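Zaleck Garden Goods
Home / Seeds / Vegetables / Eggplant

Eggplant 'Omura' – open-pollinated seed
Item no. 3846
In stock
Packed for the 2021 season

I'll be upfront, this is my favorite thing in the whole catalog, so the page got long. Sorry! If you only want the sowing details, skip down a couple of headings.

'Omura' is a medium-early purple eggplant that I've been growing since my second year in business, when Tülin Kahraman handed me an envelope of seed at a swap and told me to clear some space for it. I cleared half a bench. The following year I cleared the whole bench, and my poor peppers ended up on the porch. It's a bushy, sturdy plant with slightly fuzzy leaves, it doesn't sulk as badly as most when the nights turn cool, and it goes on setting fruit well after my other varieties have packed it in for the year.

Flavor and cooking

Mild, creamy, hardly any bitterness if you pick on time. I don't salt mine anymore (my mother would have words for me). The skin is thin enough to leave on when you fry or roast it, and the flesh holds together in a stew, so you still get a proper piece on the spoon at the end. It's a bit soft for breading, I think. If breaded slices are your thing, have a look at 'Güneş' instead, which is firmer and has fewer seeds, but it wants a longer summer than I can give it.

Sowing

Start indoors on a heat mat. Eggplant seed is slow and you will be tempted to dig around and check on it – please don't! I cover mine with a thin layer of fine mix, water from the bottom and put a lid on. Once you see green, take the lid off and give them all the light you've got. They go into their own pots when the first true leaves are a decent size.

Don't rush them outside. I've done it, I've regretted it, and I did it again last spring anyway. Wait until the nights are reliably mild and the soil feels warm to your hand. Harden off slowly, a few hours a day to begin with.

Growing on

Full sun, rich soil, steady water. I plant mine 2 feet apart and stake every one on the day it goes in, even though it looks silly next to a plant that small. By July you'll be glad of it, when the fruit starts to pull the branches over. Pots work too, but go bigger than you think and feed weekly once the flowers show up.

Flea beetles are the main trouble here. I use a fine net from planting day until the first flowers open, then take it off for the bees. For the bad years I also hand-wash the leaves with plain water in the morning, which is as tedious as it sounds but the plants do pick up afterwards.

Picking

Go by shine. A glossy fruit that gives a little under your thumb and springs back is ready. If it has gone dull, it's past its best and the seeds will be brown and hard inside. Use pruners and leave the cap and a bit of stem on, because the fruit keeps better that way and you won't tear the plant. I don't put mine in the fridge if I'm going to cook them within a day or so. They sit out on a plate in the kitchen and get eaten.

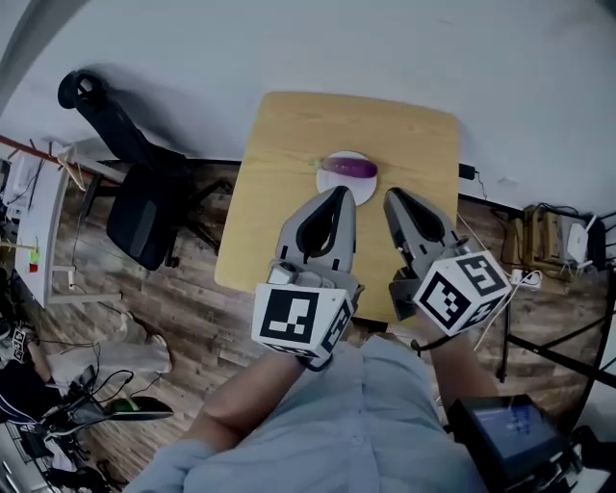
What's in the packet

Roughly 205 seeds in the large packet, 9 in the small one. The small packet is meant for balcony growers and for people who just want to try it, and plenty of you have told me that's as much eggplant as one household can face. All of it is open-pollinated, so you can save your own. Keep it well away from your other eggplants if you want it to stay true.

From customers

"Second year with these. Better germination than last time, though I did finally buy a heat mat. Neighbors now hide when they see me coming with a bag." – Serpil Polat

"Good plant, tasty. The packet is hard to reseal and I lost a few seeds in the drawer. Four stars." – Zoltán Juhász
(Fair point. The new packets have a fold-over flap and a sticker.)

"Grew three in tubs on the balcony. One got mites, the other two were fantastic right into fall." – Sem Goossens

Shipping

Seed orders go out twice a week in a padded envelope. If you add stakes or netting, it all ships together in a box, so it may take a little longer. Got a question about your plants? Send me an email with a photo of the leaves, top and underside please, and I'll get back to you once I've come in from the greenhouse.

You might also like: Eggplant 'Güneş', fine insect netting, bamboo stakes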